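About Lirkbridge

Welcome, and thanks for stopping by! Lirkbridge is a small test shop in Skemville where we try out grippers, arms, cameras and controllers side by side, so that the people who have to buy them can make up their minds with a bit more to go on. Banafsheh Salehi started it with one bench and a borrowed controller, and Duangjai Sombatkul joined the following July – she still keeps the logbook, now at 409 entries.

We like to test on ordinary clutter, the kind you'd find in any home. Hand-held grippers get a good long turn before we ever bolt anything to an arm, and a box with a cable, a bottle and an artificial flower in it tells us plenty about finger pads and how wide a gripper ought to open.

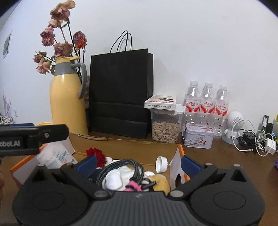

Visiting us

We have room for up to six guests at a time, and the coffee is free. Write to Duangjai first – she'll find you a bench.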